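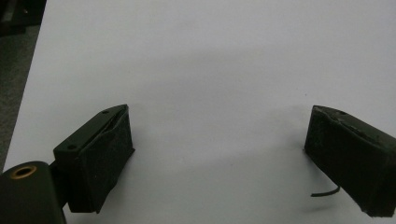
Jisard hand-held grippers, pair: review after 72 sessions

Posted 2021-12-06 by Nabila Tarigan

We bought two of these in February to replace the Flusmont pair, which had good cameras but fingers that flexed whenever you picked up anything heavier than a mug. The Jisard set costs 778 for both hands, with cables, marker plates and one spare set of pads. I paid full price.

Build. The body is dark plastic and solid enough. The fingers are thick blocks held on with small screws, and they don't twist under load the way the Flusmont ones did. The brass insert in the mount is a good choice. On our old tools the screws went straight into plastic and stripped within a few weeks. I have taken the Jisard fingers off 9 times and everything still tightens properly.

Pads. These are the weak point. They are black, rough and a little soft, and they grip well when new. They also pick up lint from everything, and the top edges start to peel. Cleaning them with tape helps for a day. The spare set in the box is fine, but Jisard won't sell pads alone, so Annelies Pichler cut ours from a sheet of Relico foam. Hers hold paper better than the originals and slip more on smooth plastic.

Paper is what I care about most, so most of my testing has been sorting scraps out of a tray with one tool in each hand. Thin, crumpled pieces are hard for any two-finger gripper. You need tips that meet along the whole edge, and you need to feel when they close.

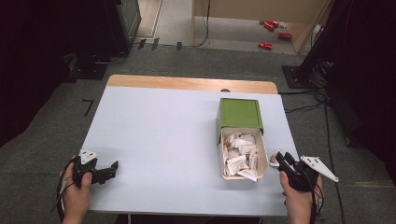

With the Jisard I can take one piece off the pile and leave the rest where it is on most tries. The Flusmont usually brought up two or three. Flat, folded pieces at the bottom of a tray are still a problem, and for those I tilt the tool and slide one finger under.

Weight and cables. The cable leaves from the back and pulls a bit at the wrist. Volodymyr Stelmakh tapes his to his sleeve. I leave mine hanging and shift my feet when it drags. After 2 hours my right hand is tired, the left less so.

Marker plates. They stay put and are printed clearly. The larger one sticks out to the side and I have knocked it on shelves. In open space it's no trouble. Tracking drops out if your forearm crosses the plate, so reach from the side if you can.

Software. I used the Ostapchuk logger instead of the one supplied. Roksolana Palamarchuk ran both and found the supplied one slow to start but otherwise usable.

Would I buy them again? Yes, for light objects on a table. For heavy or slick items I would look for something with harder, replaceable pads. Four out of five, and I'd add half a star if they sold the pads separately.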